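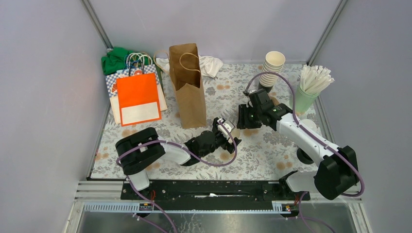

Home | Reviews | Days Out | Workshop | Contact

Print this page | E-mail this to a friend

Review: the Veton two-arm bench at the Wirnthorpe open day

Jan 30, 2023

I had been meaning to get over to Wirnthorpe for ages, and the open day was a good excuse, so off I went with a flask and a notebook and stayed far longer than I had planned. The Veton is a pair of white arms on one black rail, working over a table inside a three-sided booth, and the table has been dressed up like a café counter – paper cups, wrapped straws, carrier bags, even a flowery cloth. I must say I was charmed by that cloth!

Each demonstration runs for nine minutes and you can stand as close as the rope allows. The arms are quieter than I expected (I could chat to my neighbour without raising my voice) and they move gently around the paper bags. The jointed fingers are lovely to watch on small things. Straws were harder going, and on my turn one took several tries.

My grumbles are small ones. The purple cables loop up over the grippers and I kept worrying they would catch on something, though none did while I was there. The talk was a bit heavy on figures too, and I would have liked more time for questions. I preferred it to the Gape stand next door, which was mostly a film.

Tickets were £9, parking is free, and the bus from Flirnden stops 200 yards from the gate. They open again in April and I shall be going back, with a cushion for the benches.

Print this page | E-mail this to a friend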